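Ticket: Enthärtungsanlage Kellness, Wasser in der Küche weiterhin hart
Standort: Grindthorpe, Teeküche
Status: offen (vom Support zweimal geschlossen, vom Melder zweimal wieder geöffnet)
Melder: Crescencio Cuevas
Erstellt: 17.1.26

Beschreibung des Melders

Seit dem Einbau der Kellness im November soll das Wasser in der Teeküche weich sein. Steht so im Übergabeprotokoll der Firma Butt. Der Wasserkocher sieht das anders, der hat nach wenigen Wochen wieder denselben Belag wie vorher. Tee hat einen Film. Die Anzeige am Gerät meldet durchgehend "Betrieb normal", was ich inzwischen für eine Dekoration halte.

Einstellung laut Protokoll: Zielhärte 4 °dH. Mit Teststreifen am Küchenhahn komme ich jedes Mal deutlich darüber. Ja, die Streifen sind nicht abgelaufen, das wurde ich schon am Telefon gefragt.

Antwort Support (erste)

Bitte lassen Sie 10 Liter ablaufen und messen Sie erneut. Häufig handelt es sich um Stagnationswasser. Das Ticket wird geschlossen, sofern keine Rückmeldung erfolgt.

Kommentar Melder

Rückmeldung erfolgt hiermit. 10 Liter ablaufen lassen, Messwert unverändert. Mir ist auch nicht klar, wie Stagnation hartes Wasser erzeugen soll, wenn hinter der Anlage nur weiches steht. Falls es dazu eine Erklärung gibt, bitte schriftlich. Eine Geschmacksprobe aus Krug und Glas, wie vom Support angeregt, lehne ich als Messverfahren ab.

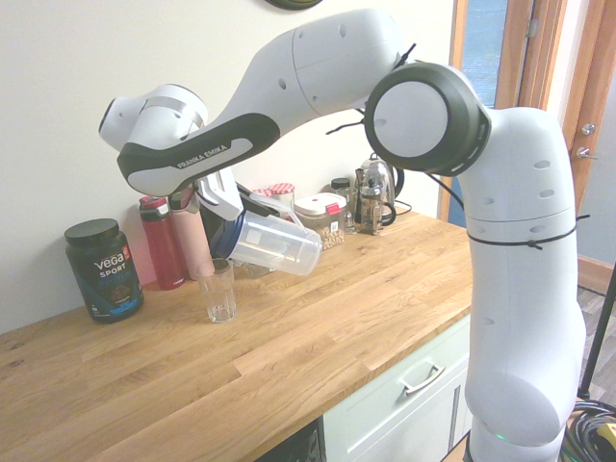

Prüfschritt: Salzvorrat und Regeneration

Salzbehälter geöffnet: gut gefüllt, keine Brücke, Wasserstand unter dem Salz vorhanden. Manuelle Regeneration gestartet, Dauer laut Anleitung 90 Minuten. Gelaufen ist sie hörbar, am Ablaufschlauch kam auch Wasser. Salzverbrauch danach: keiner, den ich erkennen könnte. Die Anzeige zählt trotzdem eine erfolgreiche Regeneration. Woran das Gerät den Erfolg festmacht, steht nirgends in der Anleitung.

Vermutung: Die Anlage saugt keine Sole an und spült das Harz nur mit Leitungswasser. Dann wäre der Injektor zu oder die Saugleitung zieht Luft.

Antwort Support (zweite)

Ein verstopfter Injektor ist bei Geräten dieses Alters unwahrscheinlich. Wir empfehlen zusätzlich den Tischfilter Dereck für den Trinkwasserbereich. Dieser ist mit Ihrer Anlage kombinierbar. Das Ticket wurde geschlossen.

Kommentar Melder

Wieder geöffnet. Ich habe eine Enthärtungsanlage gemeldet, die nicht enthärtet, und bekomme einen zweiten Filter angeboten. Auf der Produktseite steht "100 % Genuss", ohne Angabe, was gemessen wurde.

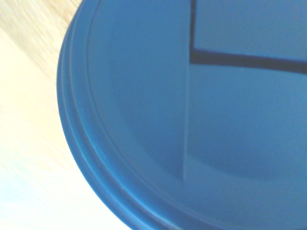
Die Teststreifen habe ich an drei Stellen benutzt, und zwar am Hauswassereingang, direkt hinter der Kellness und am Küchenhahn. Eingang und Küche liefern dieselbe Farbe, hinter der Anlage ist sie einen Hauch heller, was auch Wunschdenken sein kann. Zum Thema Tischgefäße noch eine Anmerkung, bevor man mir das nächste verkauft: Der blaue Deckel hat außen einen dicken runden Wulst und innen daneben noch einen schmalen Ring mit Rille. Wer bei hartem Wasser so eine Rille sauber halten will, braucht eine Bürste und Geduld. Ein weiteres Teil zum Entkalken ist für mich keine Lösung.

Prüfschritt: Verschneideventil

Nach Rücksprache mit dem Monteur von Butt am Verschneideventil gedreht. Es war fast ganz offen. Im Übergabeprotokoll ist die Stellung als "eingestellt" abgehakt, ohne Zahl. Ventil geschlossen, Wasser laufen lassen, neu gemessen: hinter der Anlage etwas besser, aber weit weg von 4 °dH. Das Ventil war also falsch eingestellt und ist trotzdem nicht die ganze Ursache. Ich schreibe das so ausdrücklich hin, damit es beim nächsten Schließen nicht als Lösung eingetragen wird.
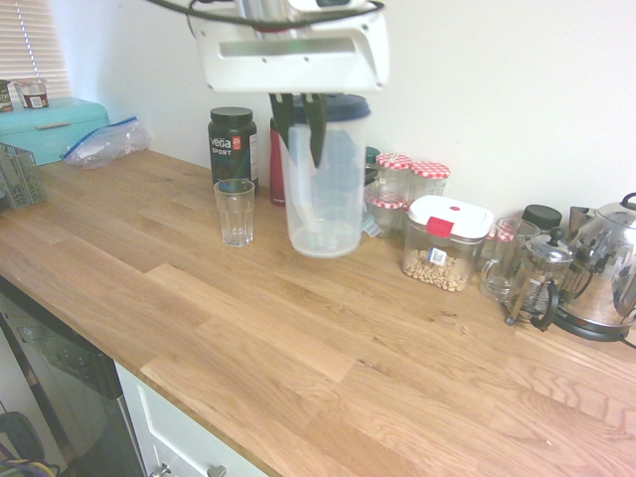
Danach Bypass geprüft, Hebel steht richtig. Saugleitung am Solebehälter abgezogen und während der Regeneration den Finger daraufgehalten: kein Unterdruck. Spricht weiter für den Injektor. Aufschrauben werde ich ihn nicht selbst, weil laut Garantiebedingungen dann ich schuld bin.

Antwort Support (dritte)

Wir geben den Vorgang an den Einbaubetrieb Butt weiter. Ein Termin wird Ihnen mitgeteilt. Bitte halten Sie das Gerät zugänglich.

Kommentar Melder

Gerät ist zugänglich, das war es auch bisher. Bitte Ersatzinjektor und Dichtung gleich mitbringen und die Härte vor und nach der Arbeit mit einem Titriertest messen, nicht am Display ablesen. Beide Werte hier eintragen. Bis dahin bleibt das Ticket offen.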